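Corora Beverage Service Course
Handout 4: Pouring Water from a Small Bottle
Revised January 22, 2025

Scope

This handout covers the transfer of still water from a small screw-cap bottle to a tumbler on a flat table. Carbonated drinks are treated in Handout 6. Terms are those of Handout 1: the mouth is the opening of the bottle, the rim is the upper edge of the cup, and the head is the vertical distance between the two.

1. Setting out

The table is cleared and wiped before use. A matte top is preferred; gloss laminate lets a light cup slide. The cup stands upright, at least a hand's width from any edge. The bottle is uncapped while upright, and the cap is laid down inner side up. 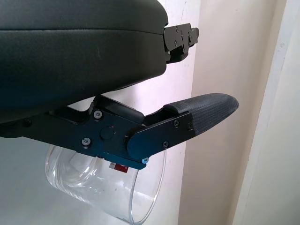

Why is the cup left standing on the table during the pour?
A cup on the table has a fixed rim height, so only the bottle has to be controlled. Lifting the cup adds a second moving part and makes the head harder to hold constant.

2. Volumes

The standard serving is 200 ml. The course tumbler (Stomholm pattern) holds 257 ml to the brim, which leaves 57 ml of free space. Do not fill past this allowance. A brim-full tumbler cannot be carried level by most students.

3. Tilt and flow

Flow begins when the water surface inside the bottle reaches the lower lip of the mouth. A full bottle pours at a small tilt; a nearly empty one must go past horizontal. Tilt is therefore increased steadily through the pour.

Air must enter as water leaves. If the neck is completely filled with water, air enters in bursts and the stream pulses (glugging). Reduce the tilt until the stream runs smooth.

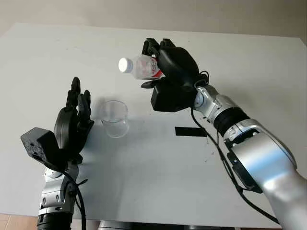 Keep the head short. A long head raises the speed of the water at impact and throws drops over the rim. Start with the stream against the inner wall of the cup, then move it toward the center once the bottom is covered.

4. Grip

Hold the bottle at mid-body. Thin-walled bottles deform under pressure, and a squeeze during the pour produces a surge. The Sudow test log for September lists 407 practice pours; squeeze surge was the most frequent fault recorded.
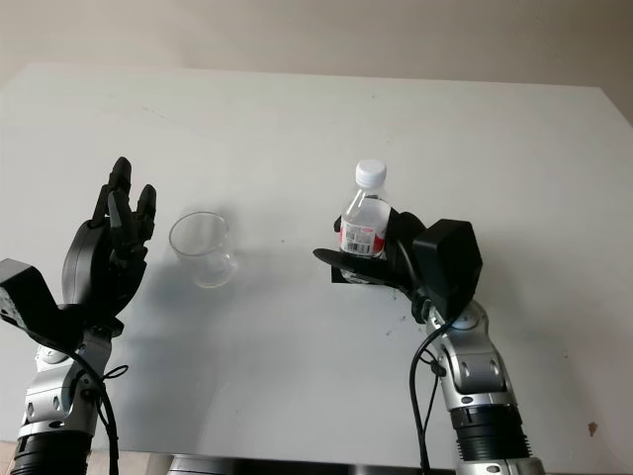

5. Ending the pour

Return the bottle toward upright in one quick movement. A slow return lets the last water run back along the outside of the neck. Replace the cap before putting the bottle down.

Exercise

Complete ten pours of 200 ml. Weigh the cup before and after each and enter the difference on the Lytvynenko sheet. One milliliter of water is taken as one gram.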